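The Sun on Talside high street has its licence back. Doors from 4pm, no food yet apart from pies, and the pies are from Guter so I'm not complaining.

Boltamum has moved into the old shoe shop next to the bank. Same noodles, more chairs. Lunch special is still under a tenner if you get there before 2.

Walked past the old carpet warehouse and the hoardings are down at last! The planning notice says 41 flats and two shop units. My money's on a vape shop and another barber.

Someone asked when Guter started doing bread. January, I think? They only bake nine of the big rye loaves a day, so ring ahead if you want one (I never do and I always regret it).

The petition to keep the market hall open late got to 1,127 names this morning. It was stuck in the eight hundreds for ages, so well done whoever's been going round with the clipboard.
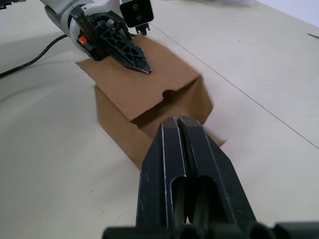
Oh, and the record shop on Mill Lane is only shutting for a refit, not for good. Sign in the door says back in three weeks. Panic over.

Does anyone remember what was in the Boltamum unit before the shoes? I keep thinking wool shop but my sister swears it was a travel agent.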